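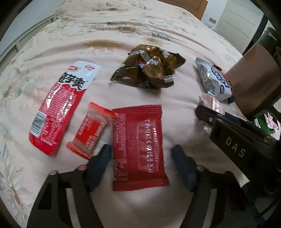
Home Guides Handling Contact

Hand-held gripper: rules for soft packets

Set the jaw wider than the packet and keep both pads clear of its neighbors before closing. 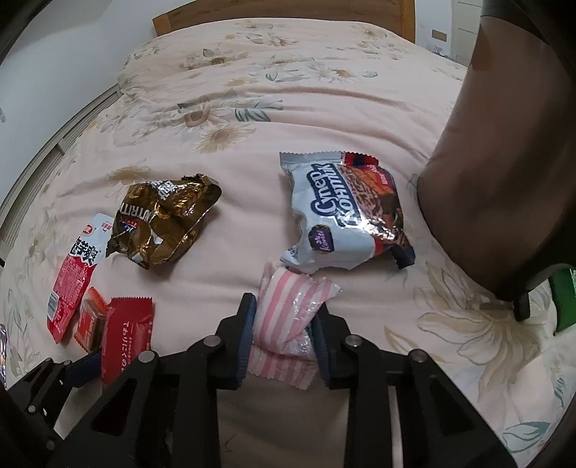 How hard should the pads press? Only enough to hold the packet without bursting a seal.

Back the jaws off fully between picks.

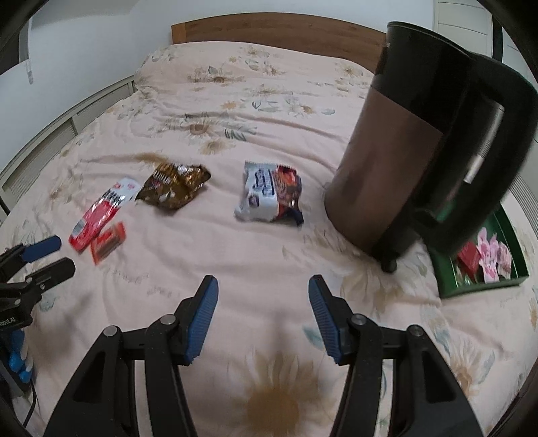

Log each pick under the Hopkin sheet, 12 per run. Stop at 30 minutes and check the pivot screws.

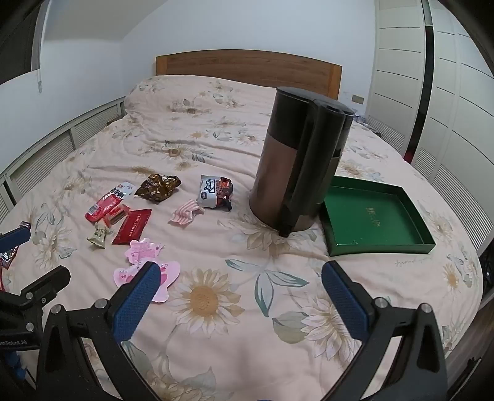
Report loose pads to Arwel Prothero.

We use cookies. Accept

© Trenduvex Back to top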